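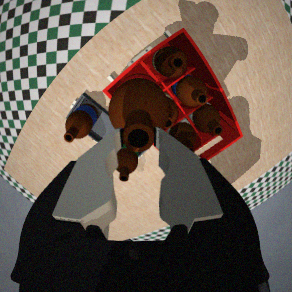

Section 4. Rehearsing the bottle-to-crate task in simulation

4.1 Purpose of this section

This section describes how to rehearse the bottle-to-crate task in the Urnik simulator before the same program is run on the workshop arm. It applies to members who have completed the bench assembly in Section 3 and who have a working login on the Herum workstation. Members building an arm at home may follow the same steps on their own computer, provided that the Urnik files have been copied in full.

No program may be run on the workshop arm until it has passed the rehearsal in 4.4.

4.2 Before you begin

1. Switch off the arm at the wall. The simulator does not need it, and a program sent to the wrong address will move the real joints.
2. Start Urnik and open the scene named Broledine. The table, the red divided crate and the brown bottles load together, with the gripper above them.
3. Select the wrist view. The black gripper body fills the lower part of this view and the two grey fingers point into it.
4. Check that the scene number at the foot of the window reads 1471. Earlier scenes use a different crate and must not be used for the rehearsal.

Note: The wrist view is strongly curved towards its edges. Do not judge distances from it by eye. Use the side view for any measurement.

4.3 Setting the grip

1. Open the Grip panel and set the closing force to 37. This is a simulator setting and has no unit.
2. Set the travel speed to 200 for the first run. It may be raised later, once the path has been checked.
3. Bring the fingers down on either side of the bottle neck. The dark pads on the inner tips are the gripping surfaces. The grey plates behind them should not touch the glass.
4. Close the fingers slowly until the contact marker appears in the Grip panel, then stop.
5. Raise the bottle clear of the others before moving it sideways.

Caution: Do not grip a bottle by its shoulders. The simulator may accept the hold, but on the workshop arm the bottle can slide out of the pads when the wrist turns.

4.4 The rehearsal run

1. Move the bottle over a free compartment. The crate in this scene lies diagonally on the table – the wrist must be turned to match before lowering.
2. Lower the bottle until the base marker shows, open the fingers fully and lift straight up.
3. Repeat for each bottle listed in the task file.
4. Save the log under your own name, followed by the scene number.

A run is passed when the log shows no contact with the crate dividers. If contact is recorded, return to 4.3 and lower the travel speed.

Note: If the picture freezes while the log continues to fill, close the wrist view and open it again. The run itself is not affected. If the fault returns, restart Urnik and enter code 133 in the fault book.

4.5 Moving to the workshop arm

Passed logs should be sent to Bheki Van der Merwe, who will sign the program out for use on the Jacobs bench. The first run on the arm is carried out with empty plastic bottles only and with a second member at the stop button. Grip settings must be entered again by hand, as they are not carried over from the simulator.

Continue to Section 5, Stop buttons and guarding.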